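Staltby Grudel Guarding and Risk Pack for Arm Cells

Product code 1534-G
$1,534 per cell, tax extra
In stock, ships in 9 working days

What you get

Two area scanners, one hard-wired stop relay, a lockable isolator, floor tape and a printed risk assessment workbook. Mounting posts are sold separately. The workbook comes as an editable file as well, and you will want that version, as the printed one has very small boxes.

What it does not get you

Compliance. We say this early because a good many sellers in this line print the word on the carton. A scanner can't be compliant on its own, and neither can an arm. The standards for industrial robots look at the whole application: the arm, the tool on the end of it, the part, the fixture, the bench and whoever reaches in. Change the gripper and you have a new assessment to do. The same goes for swapping the part for one with sharper edges.

About "collaborative"

We get asked whether an arm sold as collaborative needs any of this. Sometimes it doesn't. Force limiting helps when a rounded link bumps a forearm. It helps a lot less when a finger is between a metal jaw and the edge of a steel case, where the contact patch is tiny and the hand has nowhere to go. Ask your arm supplier for their pressure readings with your tool fitted. If they send you a brochure, treat the answer as no.

Bench work and teardown cells

Most Grudel packs go to people doing small assembly or disassembly, and these cells are often guarded worst because the arms look harmless. Points the workbook makes you fill in:

Pinch points inside the workpiece, as well as around the arm
Where cables run, and what they catch on at full reach
Stored energy in the part, power supplies included
Who can restart the cell, and from where they can see it
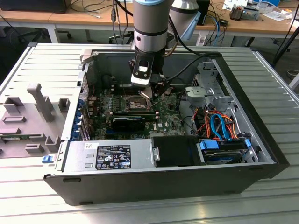
Arm and gripper working inside an open desktop tower. Score the case interior as its own hazard zone.

Fitting

Allow two hours for a single cell, longer if your controller is a Magalhães and you need the adapter loom. Cuteck controllers connect directly. Validate the stopping distance at full payload and full speed, write it down, and repeat it after any change to the program. We don't sign off your cell. Anyone who offers to do it by email should worry you.

Returns accepted unopened. Opened scanners are exchanged for faults only.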